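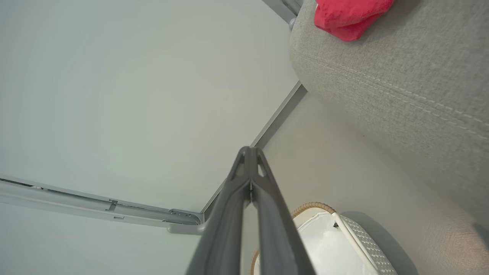 How many examples does the cloth task still need before training can start?
The set must reach 1501 accepted examples. At present 700 are accepted, and 300 more are recorded but not yet reviewed.

Minutes of the data collection meeting, Fidix project, February
Start: 2:00 p.m.

1. Previous minutes
Accepted with one correction: the review tool is supplied by Witedex, not by Budness.

2. Cloth task
The operators reported on the two-arm work with the red cloths. It was asked if an example should be kept when both grippers hold the cloth but the folds are irregular. The meeting agreed to keep it, provided that the label says "irregular start". The team will write this rule in the operator guide.

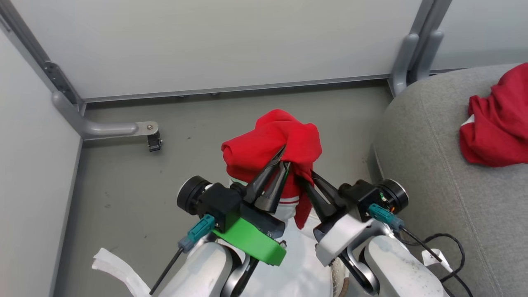

3. Review of recordings
The reviewers found 6 recordings where the wrist view and the head view do not begin at the same moment. These will be taken out of the set. Iglesias asked to receive the list, as they use the same time format in their own project.

There was a longer discussion about starting positions. Many examples begin with the gripper closed, and the learning system may take this as a rule. 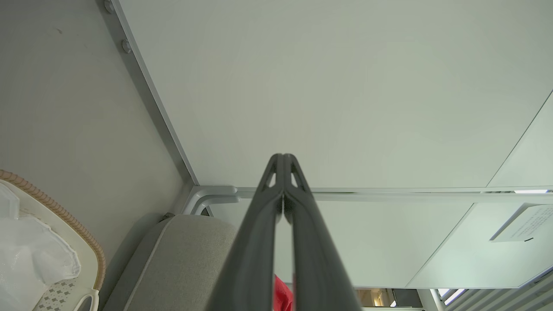 For this reason the next session will begin with open fingers in half of the examples. The operators requested that the start position is shown on their screen, and this was approved.

4. Other matters
Budness has not answered about the storage contract. The question stays open for the next meeting.

End: 3:10 p.m.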